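Ticket: Knot tension drift, Tikdale suturing module
Site: Prurkorville bench
Opened: March 11, 2025
Status: Open, waiting on vendor
Priority: 4

Summary
We have the Tikdale suturing module on trial. On interrupted stitches the second throw is sometimes set with less tension than the first. The planner log still reports the stitch as complete.

Environment
Module firmware 17, Faltell calibration kit, Bawa practice pads. Wrist cameras on both arms, one fixed camera. Settings are vendor defaults except travel speed, held at 70 percent.

Steps to reproduce
1. Home both arms and run the Faltell routine.
2. Load a pad with a straight incision.
3. Run the interrupted stitch program, 14 stitches.
4. Compare the tension trace for throw one and throw two.

Tried so far
Recalibrated both wrists. No change.
Swapped the pad for one from the January batch. No change.
Cut travel speed further. The drift got smaller but the run was too slow to be useful.
Shortened the starting thread length. Fewer tangles — same tension gap.

Notes
The gap in the trace shows up when the thread is handed from one arm to the other. We suspect the jaw-close timing, but the export leaves out jaw position, so we can't confirm it. Loose tails near the knot may also confuse the thread tracker.

Captures attached
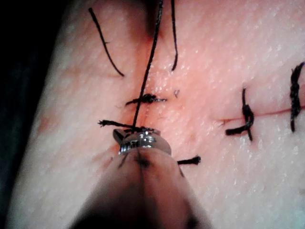
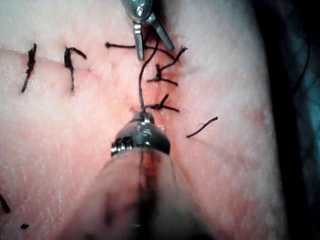
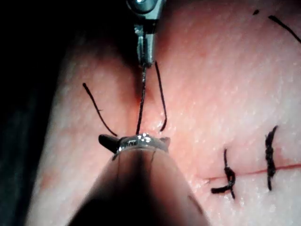
Wrist views, thread and knots on the pad. Fixed view of the jaws follows. 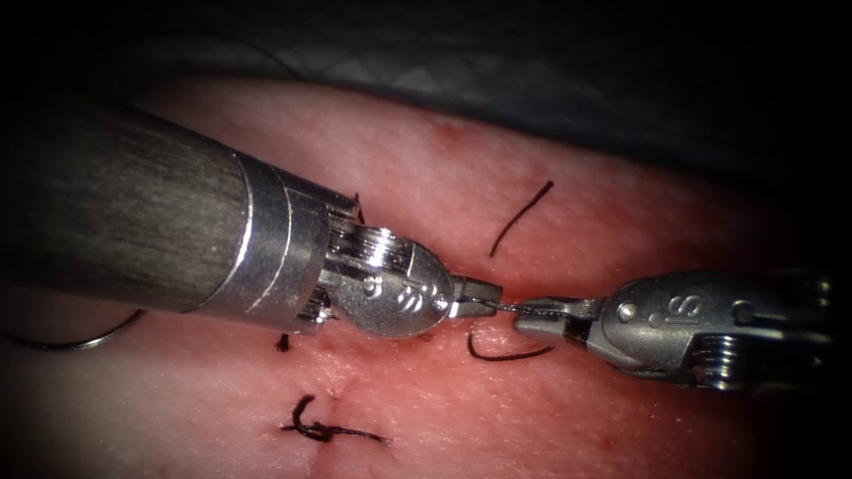
Requested from vendor
Jaw position added to the export, at the same rate as the tension trace.
The tension threshold the planner uses to mark a stitch complete — the manual does not list it.
Confirmation that firmware 17 supports a separate tension setting for each throw.

Leave the ticket open until the export is patched and step 4 has been rerun.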